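Vostine garment folding data: read me first

Hi! I'm Alvar Holmgren, and I look after the Vostine set. It's a pile of teleoperated folding sessions on soft clothes, 351 episodes in all, and this page is mostly my house rules for recording and using them. The file layout lives in LAYOUT.txt, so I won't repeat it.

Rules for recording

One garment on the table at a time. Lay it flat before you hit record, and keep your hands out of reach until the arms are parked (yes, even if a sleeve is bugging you). Solberg, our recording tool, won't stop you from reaching in, so this one is on you.

Speed cap stays at 190 mm/s near the table. I know it feels slow! Raise it in your own lab if your safety person signs off, but please don't send me those episodes mixed in with the rest.

Check the stop button at the start of each shift and write your initials in the log. We skipped this for a bit in February and I had to throw out 64 episodes I couldn't vouch for, which still stings.

Failed folds stay in. Mark them "fail" and add a few words on what went wrong. A dropped hem is useful to somebody.

Rules for using it

Keep the train and test split as is. The 67 test episodes use garments that don't show up in training, and if you reshuffle, your numbers can't be compared with anyone else's on the Porkbridge board. Credit Sastuvix, please, and tell me if you find a bad label.

Wrist, head and wrist views, same session: 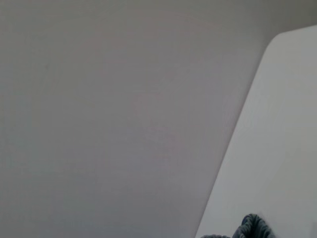
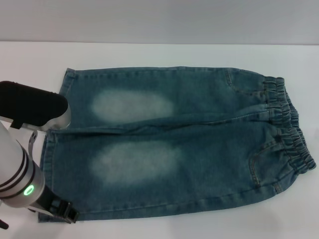
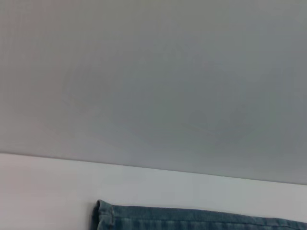

Can I drop the wrist streams and train on the head camera only?

Go ahead, as long as you say so wherever you report results. Keep the original timestamps when you strip the streams out, and put "head only" in the run name so people comparing scores know what they're looking at.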